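**Notes from the robotics club table**

*Nov 26, 2022*

Well, we made it to the end of the fall build, and I still have glue on my sleeve. If you've only dropped by for the open evenings, you may not know what the club has been up to since July, so let me catch you up before the dues reminder and the parking news take over the rest of this newsletter.

Our team is called Skarnia (the kids picked it out of a hat and then got very attached to it), and this season we signed up for the Olmedo, the regional contest for student-built gripping tools. You don't need a full robot to enter the junior section. You need a gripper, a person to hold it, and a lot of patience. The tool gets carried around a table by hand, and it has to pick up, move and put down whatever the judges set out. Points for getting it there, points off for dropping it, and a big chunk of points off if your fingers touch the item before the start bell. We lost 13 points to that last one in practice and I am still a little sore about it.

The club had 146 dollars left in the materials jar in July. That is not a lot when two of the teams want metal parts! So we printed nearly everything in black plastic, pressed brass inserts into the places where screws go in and out, and saved the money for the pads. I had never put in a threaded insert before this year. You warm it up, push it down slowly and try not to tilt it -- and then you tilt it, and print the part again. By September the older students were doing it better than me and had kindly started offering me tips.

The pads have been the big argument of the season. One half of the group wanted something soft and thick, the other half wanted thin and flat so the tool could get under a low edge. We went flat. Then came the question of what to do about wear, and that one isn't settled. A pad that has been through a few weeks of practice looks pretty shaggy around the rim, with little pale fibers hanging off it, and two of our builders would like to trim them before every run. The rest say leave it alone until something slips. I go back and forth on it, depending on who I've been standing next to.

Most of our table time goes to what the students call "the approach," meaning everything that happens before you close the fingers. How wide do you open? How low do you come in? Do you keep both pads level or let one lead? It sounds fussy, and it is, but our scores went up as soon as we quit rushing that part. On our best evening we got through 104 practice picks, and the group that spent the longest lining up had the fewest drops.

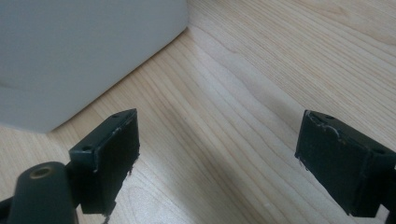
Can a student join the team if they've never built anything before?

Plenty of ours started that way, and the only thing we ask is that they come to the first two build sessions so they learn the tools and the safety rules with everybody else.

Back to the contest, since people keep asking me at pickup. We placed sixth in the Olmedo, behind two teams from Kasinen who were frighteningly calm the whole day. I watched one of them wait out almost a third of their time without moving, then make a single slow pick and set the thing down dead center. Our students took a lot of notes. They also ate a lot of pretzels.

What we did well was repair. A screw worked its way out between rounds and our pit crew had the finger off and back on with time to spare, thanks to those brass inserts I complained about all summer. What we did badly was lifting anything with a slick, flat side. The pads held fine going up and then the item would slide during the turn, and you could hear the whole bench breathe in. Someone suggested a strip of rubber, someone else suggested a narrower finger, and we came home with four sketches on the back of the score sheet.

So that's the winter project. We're going to build three versions of the same finger, with a different face on each, and run every one through the same set of picks. The students want to keep a proper log this time (last time the log was a napkin). Wukard, the parts shop by the bus station, has said we can have their offcuts for the test pads, so if you're passing by, please be extra nice to them.

A few bits of housekeeping. We need another small parts cabinet, the kind with drawers that close. We're out of the short screws again. And we're putting money aside for a second printer, with a goal of 800 dollars by spring. There's a jar at the front desk if you have change rattling around in your car -- bills are fine too!

Build sessions start up again after the winter break, same room, same time. Bring safety glasses if you own a pair, and please label your snacks.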